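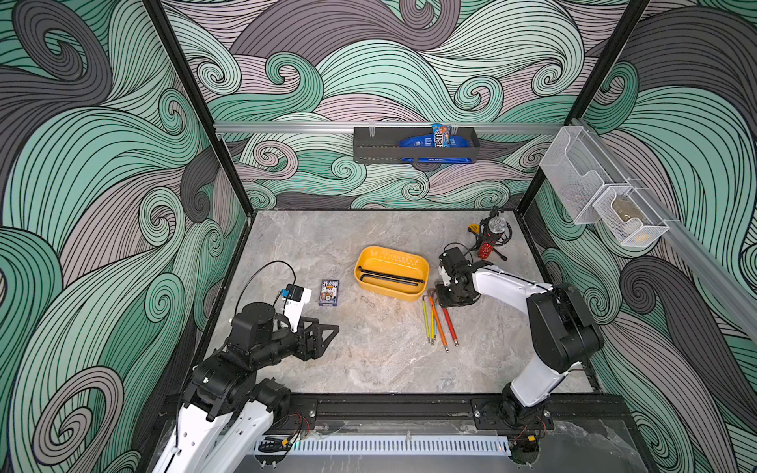

About Drillemgate

Drillemgate sells storage for small things: trays, rail baskets, hooks, the odd lidded tub. We have a shop in Ernumham and a catalogue of 77 lines, and we would be happier if it were fewer. Most people who write to us already own too many containers. We tell them so, which has not made us rich.

The business began when Kerstin Fröhlich and Oldřich Rusnák shared a repair bench and lost the same screwdriver often enough to fall out over it. They bought a system. It had labels, a chart for the wall and a booklet on the psychology of clutter. The labels peeled off by January and the screwdriver was found in a coat. We have been suspicious of systems ever since, including the ones customers ask us to design.

What we believe, so far as we believe anything about baskets

A basket on a rail is useful if you can see into it. Wire mesh does this well and a slotted front does it fairly well. Solid fronts look smarter in photographs and are where batteries go to die. We stock two with solid fronts, under protest from Oldřich.

A tray should be shallow and a bit too bright. Yellow sells worst of all our colours and is the one we recommend. Put a hex key on a grey worktop and you may spend ten minutes hunting for it. In a yellow tray it has some chance of being noticed.

Sweets and tools can share a wall. Playing cards can live on a bench. We have read a good deal of advice about giving every category its own zone, and we have yet to meet a household that kept it up past the second week. If the chocolate hangs within reach, somebody will at least remember where the basket is.

An empty basket is fine. Please don't buy something to go in it.

Who does what

Kerstin runs the shop and answers the post. Oldřich chooses stock and turns most of it down. Annapurna Acharya joined from Orotix, where she bought fittings, and she checks every rail bracket before we agree to sell it. Pylyp Karpenko looks after deliveries and returns.

Returns

You have 60 days. Tell us why it didn't suit, or don't. The commonest reason is that the basket was bigger than the shelf, so measure first. Rails are cut to order and can't come back unless we cut them wrong. That happened 3 times last year and we paid the carriage each time.

Visiting

The shop is at the back of Iyer Yard, past the tyre place. Bring the things you want to store, if they fit in a bag. It saves guessing, and you may go home with nothing.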